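Skustton pumpkin buns, box of 9

Steamed milk buns with a soft orange filling
Item 3616
Keep frozen until the day you want them

I've been selling frozen buns from our shop for long enough to have strong feelings about them, and most of the novelty ones I've tried look lovely in the box and taste of warm flannel. So when Skustton sent me their pumpkin bun I wasn't expecting much. I ate two standing up at the counter, then took the rest home and hid them behind the peas.

The dough is a plain milk dough, a little sweet, with a good bit of chew to it. The filling is pumpkin and sweet potato cooked down with brown sugar and a pinch of salt. There's no cinnamon in it (people ask me this every single autumn!) so if you want spice, stir some into a spoonful of custard and dip away. My son has his with cold custard straight from the tin and I've given up arguing.

How to cook them

Straight from frozen, please. Put each bun on its own square of baking paper, leave a good two fingers between them, and steam for 15 minutes over water that's properly bubbling. Then turn off the heat and leave the lid on for a little while before you lift it. I was forever whipping the lid off too soon, and they'd wrinkle up like an old balloon. Still perfectly nice to eat, just not very pumpkiny.

You can microwave them if you must. Wrap one in damp kitchen paper and go gently, in short bursts, and mind the middle as it holds the heat far longer than the dough does.

Which steamer?

I use the Ekano two-tier bamboo one at home and the big Standeo pan in the shop. Both do the job. The Standeo is quicker to get going, but the bamboo drips less on the tops, and drips will leave little pale spots on the stripes. A clean tea towel tied round the lid sorts that out.

Serving

They're sturdy enough to pick up with your fingers, and they want a flat plate with plenty of space. I like a pale one with the orange, and the Sharifi side plates we stock are a nice size for a bun and a puddle of custard.

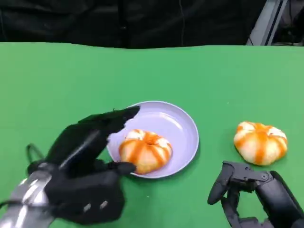 Troels Zoëga wrote in to say he'd done a whole box for his daughter's birthday tea and wished he'd bought two. His only grumble was that the filling came out thinner than in the lot he had in March, and could we please ask the makers about it. I have asked. They changed to a different squash over the spring and have since gone back to the old one, so anything you order now should be the thicker sort.

Delivery and the dull bits

Contains wheat and milk. Suitable for vegetarians. We pack them in an insulated box with ice packs, and orders in before 3 in the afternoon go out the same day. Put them in the freezer as soon as they arrive, and don't refreeze any that have gone soft.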